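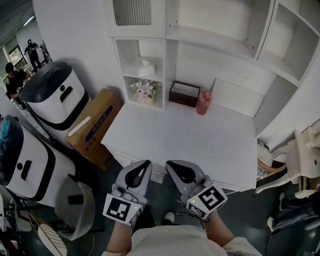 White desk and the built-in shelves behind it.

Courier app says I'm self-employed, then fined me for taking a Saturday-style break. What am I?

Posted by Iker Segura in Work and Self-Employment

I deliver for Bresix, the food and parcels app. Have done for 9 months, by bike, mostly evenings. According to the contract I tapped "agree" on at a bus stop, I'm an independent business partner. I have never felt less like a business. I own a bike and a thermal bag, and the bag belongs to them.

In January they brought in something called a reliability score. If you turn down too many jobs it drops, and when it drops you get offered the bad hours and the hills. Mine went from fine to terrible after I switched the app off for four evenings with the flu. The same month, $57 vanished from my payout as a "service recovery adjustment." I asked what that was and a chatbot wished me a great ride.

So my questions are these. Can they take money out of my pay if I'm a contractor? Does the score thing make me an employee? And if I complain, can they just switch me off? I do the odd shift on Deltum as well, if that makes a difference. I'm in the US, would rather not say which state, as there are not many of us on bikes here and my dispatcher can probably read.

Candela Peñalver

I used to do intake at a workers' advice clinic. I'm not a lawyer and this isn't legal advice, but I've read a great many of these contracts, for my sins.

Whether you're an employee doesn't depend on what the contract calls you. It depends on how the work is really done: who sets the price, who controls the hours, whether you could turn down work without being punished, whether you could grow your own customers. The trouble is that the test changes by state, and sometimes by which law you're asking about. You can be an employee for unemployment insurance and a contractor for something else, all on one bicycle. A few states also have special rules just for app drivers and couriers, so look yours up first.

The reliability score helps your argument. A real independent business can turn down a job and nobody sends it to the hills. It won't win the case alone. Working for Deltum too doesn't sink you, though Bresix will certainly bring it up.

On the $57: if you're a contractor, it comes down to what you agreed to, so find the clause. If you're an employee, many states limit deductions pretty tightly. Either way, ask in writing, by email, for the order number and the clause they relied on. Keep it dull. Dull emails read very well later.

Screenshot everything now, before you write to them. Score history, payouts, declined jobs, messages. If they deactivate you, the app is the first thing you lose, and your evidence lives in it. Then call your state labor department. Most take wage complaints for free, and most have rules against retaliation, but those rules mainly protect employees, so you may have to settle the first question before you get the benefit of the second.

Also check for an arbitration clause. Some let you opt out by email within a set number of days after signing. At nine months you've very likely missed it, but they sometimes reset the clock when they update the terms.

Gonzalo Barroso

Just quit lol. I drove for Santoso and they docked me too. Never saw it again. These outfits are all the same and the law is on their side.

Abilio Goicoechea

Gonzalo's advice is at least quick to read.

I got mine back, different app, $542 over one summer. I did more or less what Candela says, except I spent the first month arguing with the chatbot, which I don't recommend. What moved things was filing with the state. The company called it a "goodwill credit" and admitted nothing, and I have been buying groceries with their goodwill ever since.

One thing to add: log your hours waiting around between orders. I hadn't, and had to piece it together from my phone's location history. Took me three evenings and a lot of coffee.

Iker Segura

Thanks, all. Screenshots done. Found the clause too, it's section 14 and says they may adjust payments "to preserve the spirit of partnership." Email goes out tonight.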